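Soft fingers first: a case for the boring gripper

I have been putting off writing this because every time I think I have made up my mind, Thiện Lò swaps something on the bench and I have to start again. But it is September 2019, we have a proper pile of runs behind us, and I am now sure enough of one thing to say it in public. If you have money for one upgrade to a small tabletop arm, spend it on the fingers.

I know how that sounds. Fingers are the cheap bit. People come into this hobby (or this job, for the lucky ones) wanting to talk about arms, and I was no different. I spent most of last winter reading about joint torque and repeatability, and I could have bored you for an hour on gear backlash. Then we began picking up kitchen things, and very little of what I had read made any difference to whether a lemon stayed put.

Kitchen things are wonderful for this. They are cheap, you can replace them at the corner shop, and they have been shaped for human hands with no thought at all for two flat pads closing on a straight line. A lemon is fat in the middle and slopes away in every direction. A peeler is long and thin, with all its awkwardness at one end. A wire basket has a rim that looks like the easiest thing in the world to grab, and then you find that your arm has to come in at just the right angle or it simply nudges the whole basket across the table.

We tried four sets of fingers, and I shall use our own bench names for them. Rakena is the stiff set, hard and square with no give. Luris is the same shape with a thin soft facing. Endar is long and tapered, and Pladano is the fat cushioned pair that Thiện made after losing patience with the other three. Each set got 20 tries at each object, with the same person driving, and we changed the order between sets so that whoever was at the controls didn't simply get better as the session went on. It's not a laboratory study. It is still a good deal more than I had to go on when I bought my first arm.

The stiff set did better than I had feared on the peeler and worse on the lemon, which it squeezed out sideways 8 times in 20. I loved those failures! You learn more from watching a lemon leave than from any number of clean lifts. Each time the pads had met it a touch above the widest point, and all that force had to go somewhere. The soft facing forgave the same mistake again and again.

Which brings me to cameras, my other enthusiasm. I used to run everything from a single overhead view and I thought wrist cameras were a luxury. I have changed my mind completely. From across the table you can tell where the arm is. From the wrist you can tell where the fingertips are compared with the thing you want, and that is the question you are asking for nearly the whole of a pick. You still need the wide view to keep two arms out of each other's way, and I wouldn't give it up, but if I am honest about where my eyes go while I'm driving, it's the wrist picture nearly every time.

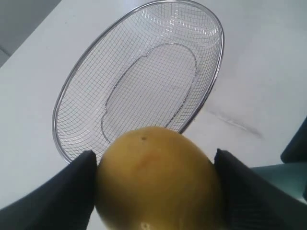
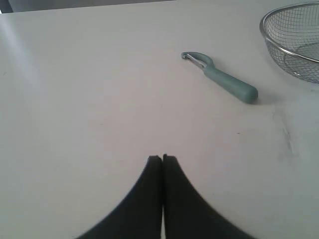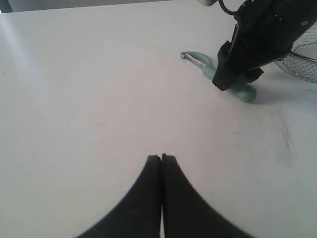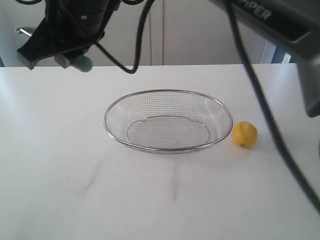 The first three are wrist views; the last is the wide one, with the lemon and the basket on the table.

The two-arm work is where I expect some readers to disagree with me. There is a school of thought that says one good arm should come before two modest ones, and for pure pick and place I can't argue. Put a peeler in front of a single gripper, though, and ask yourself what comes next. You can lift it. Turning it round in the grip, ready for use, means putting it down and picking it up again, sometimes more than once. With a second arm you can pass it over and take a fresh hold as you go. It's slower to learn and there were some very undignified tangles in our first week, but I would not go back.

What surprised me is how much more the fingers matter once there are two of them at it. In a handover both grippers have hold of the same object for a moment, and neither is in quite the right place. With the stiff set, that small error goes straight into the object, and you can hear the motors complaining. With anything soft, the pads soak it up and the handover just happens. We managed 13 good handovers out of 20 with Luris on our first proper attempt, which had the pair of us grinning like children.

Now the bad side, as I don't want to sound as if I'm selling foam. Soft facings wear out. They pick up crumbs and dust, and a dirty pad slips in ways that will have you blaming your controller for an entire evening (I did). They also blur things. If you want to feel through the leader arm that you have touched the rim of a basket, the stiff fingers tell you at once, and the cushioned ones tell you a bit later and rather vaguely. For thin wire I still reach for Rakena.

Endar I can't recommend to anyone, sadly. The long tips look elegant and they get into narrow gaps beautifully, but they bend outwards under load, and a grip that opens as you lift is no grip at all. Thiện thinks a thicker root would cure it and has promised me a new pair in October. I'll try them with an open mind.

As for controllers, I have less to say than I expected. We moved between two ways of driving, a leader arm and a handheld one, and after an afternoon with either, the scores looked much the same. The leader arm is more pleasant and the handheld takes up less room. Pick whichever you'll want to use for hours, as hours are what it takes. Our log passed 4000 attempts this month, counting all the messing about before we got organised, and I would guess that half of what we know came from the messing about.

So buy the modest arm and put a camera on the wrist. Then make three or four sets of fingers out of whatever you have to hand, and go and raid the kitchen drawer. If you come up with something that can take a wire basket by the rim from any angle, please write to me, as I'd dearly like to copy it.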